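Staying Warm in Pirkiren Hall: Heating Habits of Students in an Older Building

Project report, Building and Environment course
Supervisor: Shigeru Oshima

1. Introduction

Pirkiren Hall is a student residence in the north part of Cakine. It was built for 300 residents and has one central heating system, which is controlled from the basement. The residents can open or close the valve on their own radiator, but they cannot decide when the hot water comes. At night, from 11 p.m. until 5:30 a.m., the system goes to a lower level. Many students complain about this in the winter, and I am one of them, because I live on the fourth floor on the side of the river.

The purpose of my project was to learn how cold the rooms become at night, and what the students do about it. At first I wanted to study only the temperature. My supervisor advised me to include the habits also, and after the first interviews I understood that this was the more interesting part.

2. Method

The work was done in February. It had two parts.

The first part was a questionnaire on paper. I put it in the mailboxes of the residents and asked them to return it to the box near the laundry room. I received 42 complete answers. Several others were returned without the second page, and I did not use them.

The second part was measuring. I borrowed Pestus temperature loggers from the department and placed one in each of six rooms. Three rooms were on the river side and three on the street side. The logger was put on the desk, away from the radiator and the window. It saved one value every ten minutes. In one of the river rooms the battery stopped on Wednesday, so the results of that room are shorter.

I also asked the residents of the six rooms to keep a small diary. They wrote when they opened the window, when they used an extra heater, and what they had on the bed and on themselves when they went to sleep.
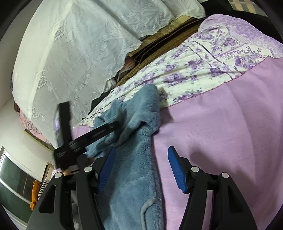
3. Results of the Questionnaire

The first question was whether the room is too cold at night. Of the students who answered, 67 percent said yes. On the river side almost everybody said yes. On the street side the answers were divided, and two persons wrote that their room is too hot, which I did not expect.

The second question was what the student does first when the room is cold. The most common answer was to put on more clothes. The next was to use an extra blanket. Using an electric heater came third, although electric heaters are not permitted in the building. Because of this rule I think the real number of heaters is higher than in my results. The questionnaire had no names, but perhaps some students were still afraid to write it.

The heater that was mentioned most was the small Kaneko model of 600 watts. It is cheap and it fits under the desk. The students who have it use it mostly in the evening, for one or two hours, and they turn it off before sleeping.

I also asked about windows. Many students open the window completely in the morning and leave for class, and when they come back the room is cold for a long time. This habit was more common among first-year students.
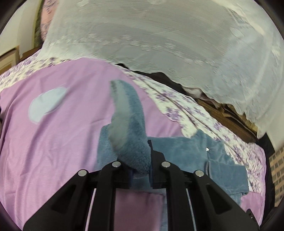

The diaries gave more detail about how the residents sleep. All six residents used the same bedding from the hall, a thin cover and one wool blanket, and all of them added something of their own. The additions were different: a sleeping bag, a second blanket from home, a bathrobe, thick socks. Fleece was the material that came up most often. A short, fuzzy pile like the one on the blue-gray fabric here holds air between the fibers, and the air slows the loss of heat from the body. Two residents wrote that fleece is comfortable at the beginning of the night but too warm near morning, when the radiators start again. One of them takes it off at that time and does not remember it when she wakes up.

4. Results of the Measuring

In the street rooms the temperature went down slowly after 11 p.m. and the lowest values came shortly before 5:30 a.m. In the river rooms the fall was faster and began earlier. I believe the wind is one reason, and the old window frames are another. In one river room the resident had put tape along the lower edge of the window, and this room stayed warmer than the other two.

The heater had a strong but short effect. In the diary of one resident the heater was on from 9 to 10 p.m. The logger shows a clear rise in that hour, but before 1 a.m. the curve was again close to the curve of the neighbor room.

5. Discussion

My sample is small, and it is possible that students with cold rooms were more willing to answer. Six rooms are also not enough to describe the whole building. I did not measure humidity, and I regret this, because some residents mentioned water on the inside of the glass.

Even so, I think the difference between the two sides of the building is real. If the night level was raised for everybody, the street rooms would become too hot and the students there would open their windows. It would be better to repair the window seals on the river side first. The heating pipes of the two sides separate in the basement, so it may also be possible to set them differently, but I could not get the technical plans to check it.

For the next student who continues this work, I recommend to begin in November and to place two loggers in each room, one of them near the bed.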